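Search this site Enter keywords Go

Speaker notes: Inventory counts at year end
Ieuan Foulkes, Bandcombe office
Friday, August 21, 2020

Start with the Rosser file. Client gave us a stock list with 138 lines. We tested 27 of them at the Skurbridge warehouse, and 10 did not agree with the count sheets. Pause and let people guess why before going on.

Most of the differences were cutoff. Goods had been invoiced in the last week of the year and were still on the shelf, so they were counted and also booked as sales. Two were unit errors — boxes entered as single pieces.

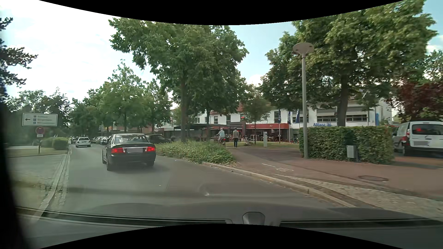 Next point is the roll-back. If we attend the count after the closing date, we need the movements in between, in and out, with delivery notes. A summary from the stock system is not enough on its own. Ask for the notes at the planning meeting in April and put the request in writing.

Valuation. Janora wrote down slow items by a flat rate and had used the same rate for years. Ask the room what evidence they would want. Looking for: sales after year end, age of the stock, last purchase price. Keep this short, it comes up again in the afternoon.

Handout page 76 has the count checklist. Go through the section on goods held for third parties — people skip it.

Questions, then break.

Filed under: Audit & Assurance, Staff Training
Contact | Legal notice | Back to top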